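Frequently asked questions about the Imthorpe Aging Cohort

Last reviewed 2019-08-21

Who runs the study?
Dr. Saulius Tamošiūnaitė is the principal investigator. Tâm Dương handles the data and answers most of the mail. Raimonds Krūmiņa wrote the analysis plan, so complaints about the statistics go to him.

How many people are in it?
We enrolled 2155 adults over 65 at 13 clinics. Every one of them agreed to take part, and people who agree to join a study of aging tend to be healthier than people who don't. Please keep that in mind when you see our averages quoted as if they described everybody.

Does the study show that walking prevents frailty?
No. A newspaper said so in July and we asked for a correction. Participants who walked more were less frail three years later. Participants who were getting frail also walked less, and our data can't fully separate the two. Dr. Tamošiūnaitė has a hunch about which way it runs. A hunch is not a finding.

Why do you rely on questionnaires for daily activities?
They are cheap and we had little money. The home section asks whether a person can cook a meal, do laundry, bathe and climb stairs without help. People overrate themselves on all of these, and their adult children underrate them. We collect both answers where we can and report the gap.

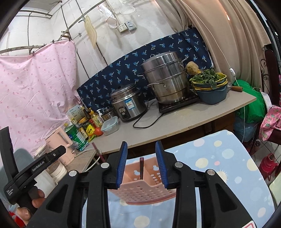 Cooking gives us the most trouble. Someone who has never cooked will answer "cannot," and a careless analyst will count that as disability. We added a "never did this" box in the second wave. First-wave answers to that item should be treated as close to useless.

What is the Grenidel score?
A frailty index with 19 items, each scored yes or no. It predicts hospital stays a little better than age alone. We have seen it sold as a screening test for individual patients, and we don't think it is good enough for that.

I read that your results were confirmed by the Clusis trial. Were they?
Clusis had a different population, a shorter follow-up and a different outcome. The two results point the same way. I would call that encouraging and stop there.

Can I use the data?
Yes, if you send a written question first. Requests that say "explore associations" are returned. Indrek Grīnberga reviews applications and will ask what result would change your mind.

Can I find out my own score?
Participants can ask for their answers at any time. We don't send out scores, and a number from us shouldn't replace a talk with your doctor.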